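Cleseck chocolate shop moves its packing table to larger room ahead of summer orders

Boxed assortments will be filled by the tray from this spring, shop says

CLESECK — The chocolate shop Larnetti has moved its box packing out of the back of its Main Street store and into a larger room on the second floor of the same building, the company said in a notice to customers this week.

The shop sells chocolates by the piece from a glass counter and also in boxed assortments, which make up most of its mail orders. Until now the boxes were filled on a counter next to the register, and on busy days customers had to wait while a mail order was finished. The counter has been taken out, and the space will be used for a second line.

The new packing room was last rented as an office. The shop has put in long tables, shelving for flat boxes and a separate cooling unit that keeps the room at a steady temperature during the warmer months. Work on the floor and the wiring took most of the winter.

Retail prices will not change because of the move, according to the notice. The price of shipping will stay the same through July and will be looked at again after that.

Larnetti opened in Cleseck as a candy counter inside a bakery and later took over the whole storefront when the bakery closed. It makes most of its filled chocolates on site. Its nougat comes from Siu, a small maker in Gukholm that also supplies two restaurants in the county.
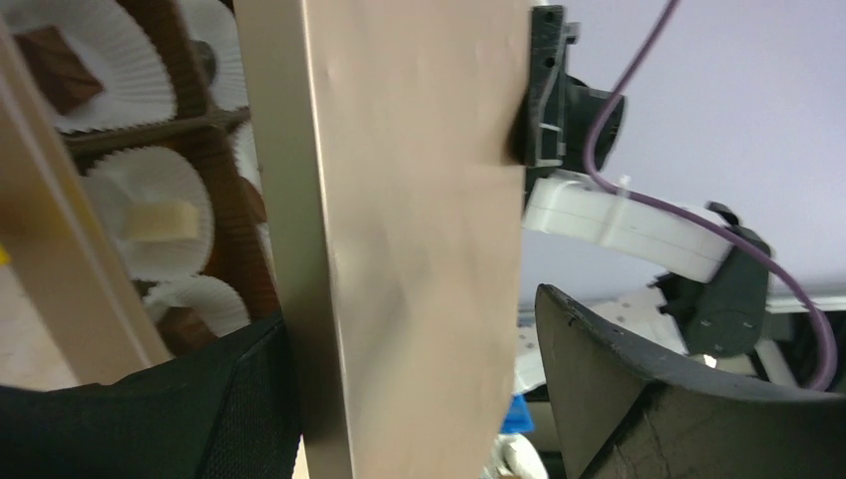

CLESECK, Tuesday, March 22, 2022

Chocolates in pleated white paper liners sit in the compartments of a brown cardboard tray, next to an upright beige panel. Dark and light pieces share the tray.

The shop offers its assortments in several sizes. The largest, sold mostly to offices and for weddings, holds 100 pieces in stacked trays and has to be ordered at least 5 days ahead. Customers may choose the mix for that size. In the smaller boxes the mix is set by the shop and changes with the season.

The packing itself is still done in the same order. Trays are set out first, then the paper liners go into the compartments, and the chocolates are placed in the liners one kind at a time. Pieces with a soft center go in last. A printed card listing the flavors is laid on top before the box is closed, and a sticker with the packing date goes on the bottom.

Customers had asked for better flavor cards. The old card showed the pieces in rows and was hard to follow if a box had been turned around or a piece had been swapped. The new one has a small drawing of each kind with the filling and the main allergens written beside it. Nuts and milk are marked in bold type. The shop said it will keep printing the old card until its supply is used up, so some boxes sold this month may have either one.

The dividers have changed as well. Last year's trays had shallow walls, and the shop received complaints from mail order customers whose chocolates had slid on top of each other on the way. The new walls are higher. They fit the same outer box, so customers who save the boxes and bring them back for a refill can still do so. The refill discount is 5 percent and applies only to boxes in clean condition.

Some of the shop's regular customers have asked whether the liners can be recycled. The notice says that clean cardboard trays may go in with paper at the county drop-off site, but that liners with chocolate or grease on them should be thrown away with household trash. The shop does not take back used liners.

Orders placed by phone or on the shop's website before noon will be packed the same day. Later orders will be packed the next morning. During hot weather the shop ships only on the first three days of the week to keep boxes from sitting in a warehouse over the weekend, and it adds a cold pack to any order going out of state. Customers can pick up mail orders in person at no charge.

The shop is also bringing back its packing evenings, which were stopped two years ago. Visitors can choose their own pieces and fill a box at one of the new tables. An evening lasts 90 minutes and includes the box, the liners and one tray of chocolates. Children must come with an adult. The first dates have not been set, but a sign-up sheet is available at the register, and the shop expects to hold the evenings on the second floor twice a month.

There is no elevator in the building. Customers who cannot use the stairs may ask to have a table set up in the store after closing time.

The storefront will be closed for one day next week while the register is moved and the counter space is repainted. Phone orders will be taken as usual that day. Boxes already ordered for pickup can be collected at the side door, where a bell has been put in.

The Larnetti store is at 123 Main Street in Cleseck. Parking is available behind the building, with the entrance on Mill Street.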